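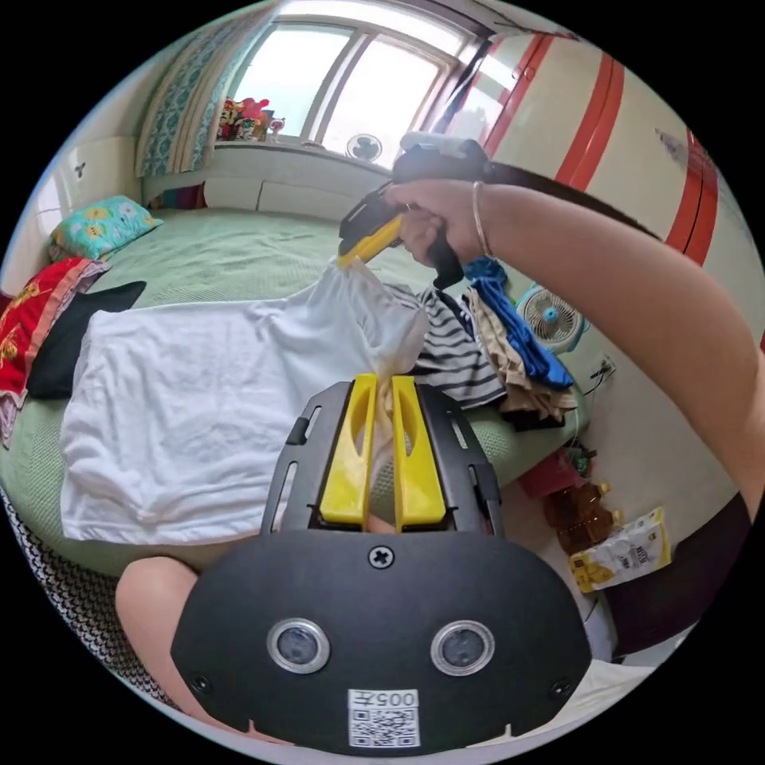 How Robots Learn From Our Hands

Folding a T-shirt is an everyday job for a person. You pick up the shirt, find the sleeves, smooth out the creases and fold. For a robot, it is one of the hardest chores in the house. A shirt changes shape every time it is touched, and it almost never lands the same way twice.

The Zimbridge Learning Centre prepared this page for readers in the middle years of primary school. It explains how people teach robots by showing them what to do. Words in capital letters are listed at the end of the page.

Why not simply write instructions?

A computer program is a list of instructions. Programs work very well when everything stays in the same place. A factory robot that puts lids on jars can follow one program all day, as every jar arrives at the same spot.

A bedroom is different. The shirt may be on the bed, under a jumper or inside out. It would take far too many instructions to cover every possibility. For jobs like this, engineers often use a method called DEMONSTRATION. A person does the job many times while a computer keeps a record. The robot's program then looks for patterns in the record.

Teaching by hand

One way to give a demonstration is with a hand-held GRIPPER. This is a tool with two fingers that open and close, much like kitchen tongs. The person holds one in each hand and does the job with the tools instead of with bare fingers. The tools can pinch a white T-shirt lying on a bed and lift one corner of it, just as a robot would have to do.

A camera on the gripper records what is in front of its fingers. The computer also needs to know how the tool moves and when the fingers close. A robot with similar fingers can later use this information to try the job for itself.

Hand-held grippers are light enough to carry from place to place. A person can use them in a real home, among real clothes and pillows and toys, without bringing a whole robot through the front door.

Teaching from a distance

The second way is called TELEOPERATION, which means working a machine by remote control. The teacher sits or stands at a set of controls. When the teacher's hand moves left, the robot's arm moves left. When the teacher squeezes, the robot's fingers close.

At the Stoltalar workshop in Badach, learners practise with a pair of robot arms named Pryor. Gregor Matheson teaches the Wednesday class there. He asks new learners to begin with a single sock, and to move slowly.

"People are surprised that they cannot feel the cloth," Mr. Matheson explains. "They have to watch very carefully to know whether they are holding it."

How many times must a robot be shown?

One demonstration is seldom enough. For its first folding lesson, the Stoltalar class recorded 77 demonstrations with the same shirt. The robot learned to fold that shirt but was confused by a striped one. The class then recorded 400 more, using 18 different pieces of clothing. The robot improved, although long sleeves still gave it trouble.

Mistakes can be useful as well. If a teacher drops a sleeve and picks it up again, the robot may learn how to recover from the same mistake.

Try it yourself

You will need two pairs of kitchen tongs, a T-shirt and a partner. Ask an adult before you borrow the tongs.

Spread the shirt on a bed or a table. Hold one pair of tongs in each hand and try to fold the shirt without touching it with your fingers. Ask your partner to write down each thing you do. After seven tries, trade places and read the notes together. Did you fold the shirt the same way each time? Which part was hardest to hold — the collar, the hem or the sleeves?

Words to know

DEMONSTRATION: showing how a job is done by doing it.

GRIPPER: a tool or robot part that grasps things.

TELEOPERATION: controlling a machine from a distance.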